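Mango im Kühlschrank nachreifen lassen?

Ternwood
Ich habe im Februar 6 Mangos gekauft, alle noch hart. Zwei davon lagen 9 Tage bei 8 °C im Gemüsefach und sind innen grau und faserig geworden, ohne jeden Geruch. Die anderen lagen in der Küche und waren in Ordnung. Liegt das an der Sorte oder an der Temperatur? Und darf man Mangos zusammen mit Bananen lagern?

Clyde Holloway
An der Temperatur. Unter 10 bis 12 °C bekommen unreife Mangos Kälteschäden: Der Reifeprozess bleibt stehen, das Fruchtfleisch verfärbt sich, Aroma bildet sich kaum noch. Der Schaden lässt sich durch spätere Lagerung bei Zimmertemperatur nicht beheben. Reife Früchte vertragen den Kühlschrank einige Tage.
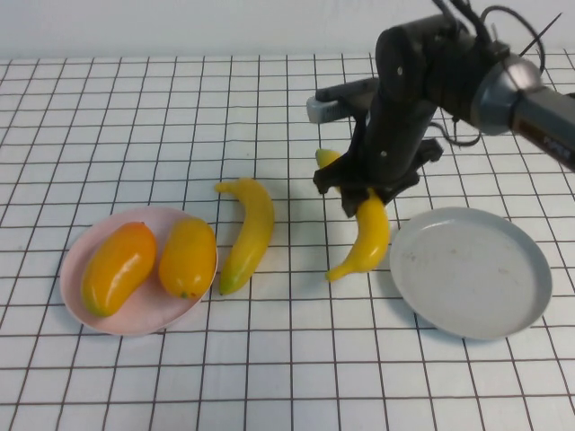 Für die Reifung reichen 18 bis 22 °C, kein direktes Sonnenlicht. Bananen geben Ethylen ab und beschleunigen den Vorgang. Wer das nicht will, legt die Mangos separat auf einen flachen Teller, nebeneinander wie die beiden auf dem rosa Teller. Auf die Schalenfarbe würde ich mich nicht verlassen, manche Sorten bleiben auch reif grün. Zuverlässiger ist leichter Daumendruck am Stielansatz. Meine schwerste wog 467 g und brauchte 2 Tage länger als der Rest der Kiste.

Irkholm
Papiertüte, Banane dazu, zumachen. Geht bei mir immer.

Ternwood
Danke. Papiertüte probiere ich bei der nächsten Lieferung, Kühlschrank lasse ich weg.

Ähnliche Beiträge
Avocado bleibt hart, was tun?
Welches Obst gibt Ethylen ab?
Bananen einfrieren: mit oder ohne Schale
Papaya schmeckt bitter
Gemüsefach richtig einstellen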